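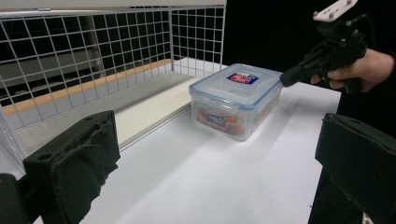

Orla Ó Ceallaigh
7 June 2024 · 1 min read

1/ right, snack box thread, as a few of you asked after the cupboard post. Quick one, got to be out the door in 14 minutes

2/ the box: plain clear plastic, snap-lock lid, bluish tint to it. Had a lovely tin before and never once knew what was in it. Clear or don't bother

3/ the rack: white wire mesh, one of the Urnberg ones. Crumbs drop through the sides but the shelf board wipes down fine. Pale wooden strip along the back edge, I like that, a bit less like a hamster cage
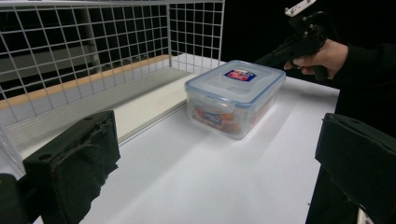
4/ what goes in. Wrapped stuff only!! Loose biscuits went soft on us in March and Gearóid still ate them. Up to 7 things at a time, otherwise the lid pops when you shut the last clip

5/ orange wrappers go first in this house, every time. I've stopped buying the big bag from Lotgate, they just eat teh lot quicker
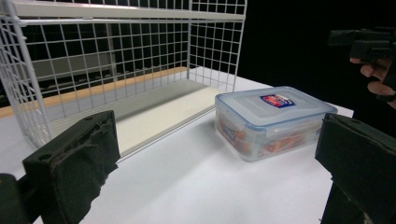
and then I'm back at the shop by the weekend anyway. Small bag, same shelf, refill when it looks low. Thats the whole system

6/ Kirsty asked do I take the labels off the lids. No. Tried once, sticky patch for weeks, collected every bit of fluff going

7/ box lives on the bottom shelf so small people can reach. Clips are stiff so you hear them at it from the hall. ok shoes, keys, bye

Search posts Go

Contact · © Orla Ó Ceallaigh · Back to top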